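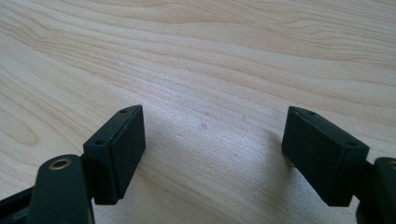

Progress report to the Flores Fund
Review of the Homolell hand-held gripper kit
Submitted by Rania Bensaid
01/08/2023

You asked for an update at the halfway point and a plain answer on whether the kit is worth buying for the other two sites. My answer for now is no. It may change, and the reasons are set out below.

What the kit is. Homolell sells a pair of hand-held grippers that a person works by hand at a table, along with the software that turns each session into training data for a robot arm. The sales sheet says a new user can be up and running in 30 minutes. None of our three users managed that. The fastest took most of a morning, and much of it went to finding out which steps in the setup guide were out of date.

Work so far. Of the nine tasks in the plan we have started five. Wiping and stacking went well enough that I have little to say about them. The small-item tasks are where I have doubts. The vendor's demo uses soft blocks, and soft blocks forgive a poor grip. Keys, rings and anything thin and flat on a hard table are a different matter, and that is the kind of work your grant was meant to look at.
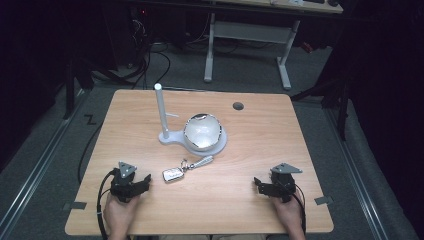

Task 4, key fob and stand, with both grippers in use.

Two of our users say their wrists get tired in long sessions. I asked Homolell whether a lighter version is planned and was told it is "on the roadmap," with no date. The cables also need watching when both hands are moving. We have changed how people sit and I will report on whether it helps.

Data quality. Homolell counts a session as good if the file closes without an error. I don't accept that as a measure. We are having a second person go through the files, and until that is done I would ask you not to quote the success rate on the vendor's dashboard, in the board paper or anywhere else. Halano, who are handling the robot side, have not yet trained anything on our files, so we can't say if the data is any use to a robot. That is the main question and it is still open.

Money. Spending is in line with the budget except for support. The support plan was sold to us as optional. In July we raised nine tickets and were told that three of them could only be handled on the paid plan. I have not signed up. I would like your view before I do.

Next steps. Finish the small-item tasks, get the file review done, and send the first batch to Halano. I have also asked Radov for a quote on their kit so that we have something to compare against. Please hold the order for the other sites until the next report.

Related items
Flores Fund: grant terms and reporting schedule
Homolell kit review: task plan
Halano: scope of work, robot side
Radov: request for quote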